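The hand-held grippers needed their pads looked at again, so the other evening I went through both of them before picking up a single plate. I do this on the table at home, with the striped quilted cloth on it and the same dishes as always. The pads get wiped with a damp rag and dried. Then I check the pivot pins for play by holding one finger still and wiggling the other.

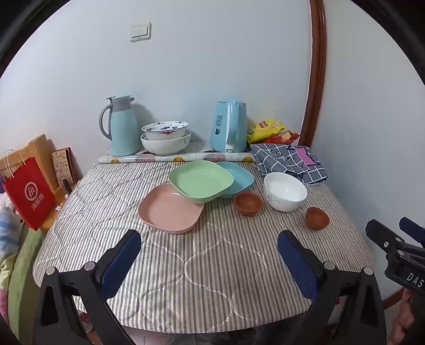 Page last changed: 27 November 2019

Both fingers should reach the middle together. If one lags, I clean the linkage before I touch any screws. Engelbert Fuchs got me into the habit of keeping a log back in June, and mine now stands at 2,456 closes on this set of pads. I swap them at around 3,000 or when the ribs go smooth.

After cleaning I do 200 open-and-close strokes with nothing between the pads, then move on to plates. The green one is a good test. I close on the raised rim and feel for any slip through the handle.
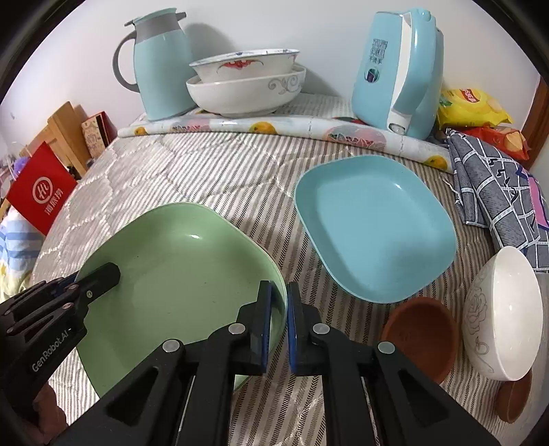
Can I use oil on the pivots?
A tiny drop of light oil is fine, but keep it away from the pads and wipe off the extra.

The spare pads from Steltby fit a bit tight on mine. I left them clamped for 12 hours and they seated well enough. The next job is the screws on the outer links, and I still need to find the small driver.

Contact | Copyright Mösli Notes | Back to top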